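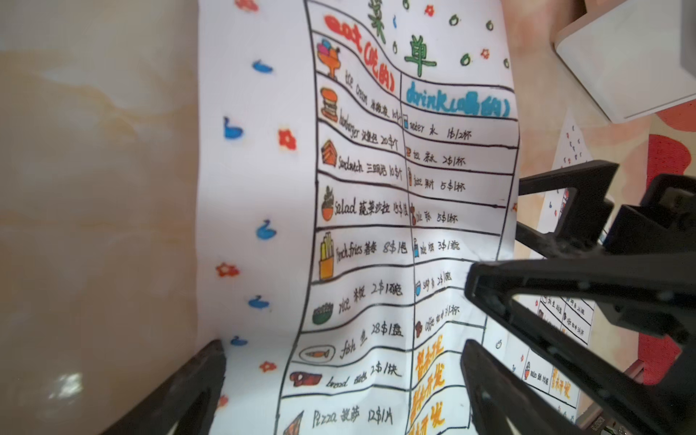 The Menu Comes Last

Every small cafe starts with the menu. Wrong place to start, but everyone does it. Two people at a kitchen table, a pad of paper, a list of things they like to eat. Prices guessed. By the end of the evening they have a restaurant in their heads and no idea what an extractor fan costs.

I spent most of June going in and out of small places to eat in Urden and up the valley in Zollimberg. Counters, mostly. A few rooms with tables. One hatch in a wall. I wanted to know how people decide what goes on the list and what it costs, and why so many lists are so long.

The hatch first. Umeo, on the hill road in Zollimberg, open from eleven until the rice runs out. Rice bowls, dumplings, a soup that changes. The menu is handwritten and taped inside the glass. It has been rewritten so often that the tape has left a gray border where the older sheets used to be. Nine dishes when it opened. Five now. The owners, a couple who used to work in a hotel laundry, took things off one at a time and waited for complaints. Got two, both about the eggplant. Eggplant came back.

That is the method, more or less, everywhere that lasts. Take something off. Wait.

The arithmetic is dull and it decides everything. A dish needs its own ingredients, a place in the fridge, a container, a label, somebody who remembers how to make it on a bad day. A dish that sells twice a week still takes up all of that. At Umeo they kept a school notebook for the whole first year, a pencil mark for every plate. In one month they sold 532 plates. The bottom dish, a cold noodle salad both of them loved, had been ordered two times. They ate the rest themselves. Gone by the next week.

Prices are harder. Most people I talked to set them by walking down the street and looking at everybody else's. Fine, except everybody else did the same. One baker in Urden found out in her second year that her cheese roll, the best seller by miles, was losing money on every single sale. The cheese had gone up and the roll hadnt. She raised it by a coin and stood behind the counter feeling sick all morning. Not one customer said a word.

Round numbers help. Less change, shorter line, fewer mistakes when the kid at the till is new. A place with a long lunch line gains more from a clean number than from an extra ten cents. I heard this from four different owners, usually while they were doing something else with both hands.

Then the lettering. Print or handwriting, and people get heated about it. Printed menus look settled. They also go out of date in a month and then you get stickers over the prices, and stickers over the stickers. Handwriting says today. It can be fixed with a marker and a fresh sheet in ten minutes. It can also be impossible to read from the back of the line, which slows the whole room down, and the person at the register ends up reading it aloud all day.

Two languages, more and more. Zollimberg gets hikers in summer and factory families all year, and a list in one language leaves somebody pointing. The owners who do it well keep both on the same line, same size, price at the end. The ones who do it badly put the second language on a separate sheet kept under the counter, and you have to ask for it. People dont ask. They order the thing they can pronounce, which is generally the coffee.

Little drawings work as well as words. A bowl, a fish, a bun. Children order from them and so do tired adults.

Štefanec is the other end of the business. Forty years on the square in Urden, white cloths, a menu in a leather folder. 137 items, including the wines. I read all of it. It took a while and the waiter was kind about it. The kitchen is bigger than my apartment and still I watched three tables out of four order the veal. Ask in the kitchen and they'll tell you, a bit wearily, that they could run the room on a dozen dishes. But the regulars like having the pages. They like turning past the trout. Take the trout off and there would be letters.

So a long menu can be a sort of furniture. It costs money, like furniture does. Štefanec can carry it, a hatch in a wall can't.

What about starting out, this summer, with very little? I asked everyone the same thing and the answers hardly moved. Look at the kitchen first. Count the burners. Then the fridge, then the hours you can stand up. Find out what you can get delivered before eight. Cook each dish ten times in a row, at speed, with someone talking to you. Whatever survives that can go on the list. Then write the list.

And keep the first version, several said. In a drawer, wherever. The Umeo couple have theirs, folded, a bit greasy, with the noodle salad on it second from the top. They priced everything that first week so that 300 plates a month would cover the rent. It didn't, the gas bill saw to that. They got there in the spring, on five dishes and the eggplant soup.

Umeo opens at eleven. Get there by noon if you want dumplings. Štefanec takes bookings by phone, evenings only, and the veal needs no introduction.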